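Section 4. Loading and Checking the Kitchen Scene

Before you start: finish Section 3 (accounts and the Druma viewer). If the viewer still opens to a blank gray window, go back. Nothing below will work.

The Kidenen task pack calls this scene "beginner." Take that label with some salt. The club has used it for two seasons, and most of the hours lost went to people who believed a green status light and skipped the checks.

4.1 Load the scene

1. Open the Druma viewer and choose Kitchen from the scene list.

2. Set the random seed to 2449. Type it without a comma. The box accepts "2,449" and then quietly uses 2.

3. Set the step rate to the value on your team card. Do not copy it from another team.

4. Press Load and wait. It takes about 14 seconds on the lab machines and longer on most laptops. Pressing Load again starts a second copy.

5. When the status light turns green, switch to the close view. 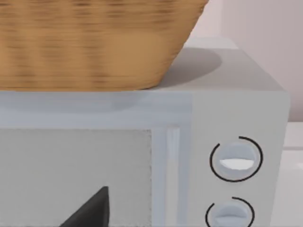
The status light means the files were found. It does not mean the scene is right, whatever the Jisen quick-start sheet says. Look for yourself before moving an arm. Start with the microwave, and make sure the basket is sitting on top of it with its base flat against the surface. If the basket floats, sinks in, or has slid onto the counter, unload and go back to step 2. Then check that both knobs have been drawn, each with its dark arc. Missing arcs mean the texture folder did not load, and any camera-based code you write will be tuned to the wrong scene.

NOTE: The manual that came with the pack says the knobs can be turned. We have not gotten a turn to register in a scored run. Plan your practice time accordingly.

4.2 Check the arms

6. Switch to the overhead view.

7. Open the Ackah control panel and connect the left arm first, then the right. If you do it the other way around, the labels may swap.

8. Jog each arm a small amount, one at a time, and confirm that the one you meant to move is the one that moved.

9. Set the grip force to 12. The slider goes much higher. Higher settings look great in a demo and tend to squirt the bottle across the table.

10. Bring the right gripper in to the lower half of the bottle, below the label, and close it slowly. 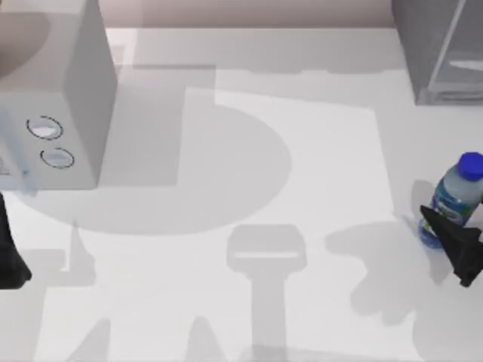
11. Hold for a slow count of five before lifting. If the contact readout flickers during the hold, open the gripper, back off, and try again from a slightly different angle.

12. Lift, hold, and set the bottle back down. Save the log.

CAUTION: A bottle that goes up is weak evidence of a good grasp. The simulator is forgiving about friction, and it will sometimes let a finger sink a little way into an object and carry it along. Read the contact log before you write "works" in the team notebook. One clean lift is not a result.

CAUTION: Shadows are on by default, and the arms throw big ones over the white table. Simple color-threshold code will happily pick a shadow as an object. You can turn shadows off while debugging, but turn them back on before you record any scores. Judges run with the default lighting.

4.3 If it goes wrong

Viewer freezes on Load: close every copy and restart. Check for a second copy you forgot about.

Arms drift with no input: disconnect both in the Ackah panel and repeat step 7. The "auto-calibrate" button has never fixed this for us.

Scores differ between two runs on the same seed: check the step rate. If the rate matches and the scores still differ, keep both logs and report both. Do not pick the better one.

Continue to Section 5 only after two clean runs in a row, logs saved.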